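Student Work > Robotics Lab > Project Reports > Gripper Faults

The Wiring Loom Problem: Why Our Teardown Cell Kept Stopping
Submitted 1/12/21

The project description promised a robot that could take apart an old desktop computer on its own. I was doubtful in June and I am more doubtful now. This report covers one fault, which we logged as Oven (the run names come off a list), and why I don't think our fix is a fix.

The job was simple on paper. The gripper goes into an opened case, finds a gap next to the power supply, closes on a bracket or a plug and pulls. The control software is a package called Diston, set up for us by the lab before we started. Diston watches the motor current in the fingers. If the current goes over a limit, it decides the fingers have hit something solid and stops the arm. All our cases were unplugged and left to stand before a run, and the power supplies were never opened. I want that on record, as the first draft of our safety sheet left it out.

We logged 1,223 closing moves. Of those, 362 ended in a stop. My partners wanted to call these "successful safety events." I went back through the log and could match only 32 of them to a hard contact anyone had written down. The rest had no contact noted at all, so either our notes are bad or the limit is. Probably both.

The worse fault is the opposite one. On 7 moves the arm did not stop when it should have. A fingertip had hooked a wire, and wire is soft. It gives, the current stays low, and Diston thinks the fingers are closing on air. One of those moves pulled a plug half out of a board before somebody hit the red button. The teeth on the fingertips are great for holding a bracket and just as great for catching insulation.

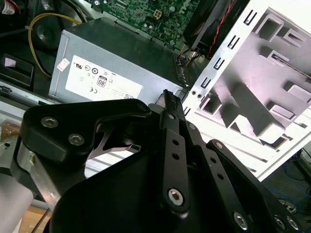
Athanasiadis disagreed with this part when the draft went around, and said that the teeth were being blamed for a planning mistake, that smooth tips would slide off half the brackets, and that the real error was letting the arm approach from the wire side at all.

I accept some of that. The approach path was ours and we chose it for speed. But the colored bundle comes out along one side of the power supply and heads for the drives, and there is no approach into that gap that stays clear of it for long. Changing the path makes a snag less likely. It does nothing about the arm being unable to feel one.

What we did in the end was lower the current limit and slow the last part of the move. Snags stopped in the short test afterward. False stops went up. The team wrote "resolved" on the fault sheet and I asked for it to be changed to "not seen again," which took longer than it should have.

Still open: a second check based on finger position, and a proper test with loose wire on purpose. The Weltevia bench has a force sensor we could borrow, if the next group asks early.

3 shares | 2 comments
Contact the Robotics Lab | © Student Project Archive | Back to top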